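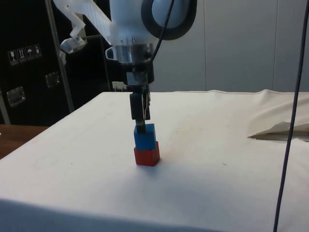
Urano 274 Table Cover, White

Item no. 274-W
Made by Fevitach
Sold singly or in cartons of 20

The Urano 274 is a flat woven cover for work tables, display tables and folding tables. The fabric is a plain-weave polyester and cotton blend with a matte finish. It is sold in white only. For colored covers, see the Khúc range.

Specifications
Width: 274 cm
Length: cut to order, up to 574 cm
Hem: 20 mm, double folded, lockstitched on four sides
Corners: square, mitered
Seams: none in the field of the cloth
Finish: matte, no coating
Wash temperature: 40 °C maximum
Iron: medium setting, reverse side

Sizing
Measure the table top, then add the drop twice to each dimension. A drop of 20 cm clears a seated person's knees on most tables. A drop of 40 cm covers the apron and the upper part of the legs. For a floor-length drop, measure from the top surface to the floor and subtract 1 cm.

Ordered lengths are finished lengths. Shrinkage after the first wash is allowed for in cutting, so a new cover will measure slightly long. Do not trim it before washing.

Fitting
Unfold the cover along the length of the table first, then across. Fold lines from packing can be removed with a steamer while the cover is in place. Keep the steamer head moving on painted or veneered tops, or put a layer of felt underneath.

The 274 has no elastic and no sewn-in weights. On smooth tops it can shift when objects are dragged across it. Grovero table clips fit over the hem and hold on tops up to 40 mm thick. Clips are not included. Double-sided tape is not recommended on this fabric; the adhesive remains in the weave after washing.

Care
Wash separately before first use. Use a detergent without optical brightener if the cover must match others already in service. Chlorine bleach weakens the hem thread and should not be used. Tumble dry low and remove while slightly damp. Store rolled on a tube where space allows.

The cover is not waterproof and is not flame retardant. Where a venue requires a flame-retardant cloth, order the 274-FR, which has a different care label and a stiffer hand.

Ordering
Standard widths ship from stock. Cut lengths are made after the order is confirmed and cannot be returned unless faulty. State the finished length in centimeters on the order form. Orders giving only a table size will be held until the drop is confirmed.

Related items
Urano 274-FR Table Cover
Khúc Colored Table Cover
Grovero Table Clip, pack of 20
Felt underlay, by the meter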